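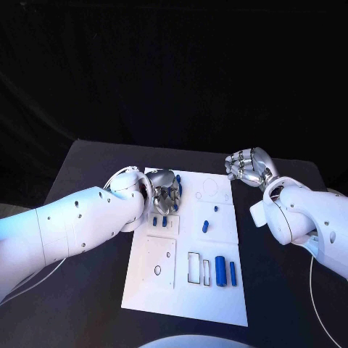 Our project looked at how the rules for street parking in Ivthorpe have changed and whether people who live there understand the signs. We chose the four blocks between the old market and Liem Street. The town plan of 1797 shows these as one open yard, so the kerbs we have today were added bit by bit. To compare layouts we drew each block as a plain outline, and treated cars as pieces that have to go into set places. It made the gaps easy to see - most were too short for a car but fine for bikes.

We walked the route twice in February, at 8 am and again at 5 pm. In the morning the Hudeck Bakery end was full and the Minda Hall end had plenty of room. By late afternoon it was the other way around.

We also asked 17 residents what the two-hour sign meant. Most got the time limit right, but few knew it stopped at 6 pm. 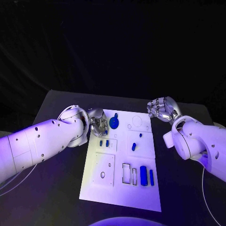 Problems with our method

Two visits are not enough to show a pattern. We also left out the laneway behind Minda Hall, where some staff park. If we did it again we would add a Saturday count and write the survey questions in a simpler way.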